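Cudus Residents' Forum
Roads, Transport and Public Order
Topic: Motorcycles in the Wetura pedestrian subway

Wetura_Clerk
7 July 2024
Members are advised that riding a motorcycle through the subway is an offence, whether or not pedestrians are present. Wardens issued 73 penalty notices there last quarter. The fine remains 400.

northbank718
I support enforcement, but the fine is excessive for riders going at walking pace. The road crossing at Kimaro has been closed for months, and the detour is considerable.
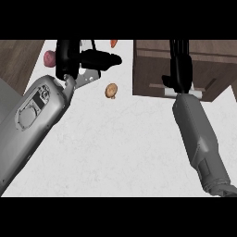
The council should reopen that crossing before it issues further notices.

Adau_Lane
I must disagree with the previous poster. My mother uses the subway daily and has twice had to stand against the wall. A rider may dismount and push – the sign at each entrance says so.

northbank718
The sign at the Kimaro end was removed in October and has not been replaced.

Wetura_Clerk
The missing sign has been reported to the highways office. Its absence does not alter the rule. Appeals must be lodged in writing, with the notice number, at the Cudus office.

Adau_Lane
Thank you. Could barriers also be considered, provided that wheelchairs can still pass?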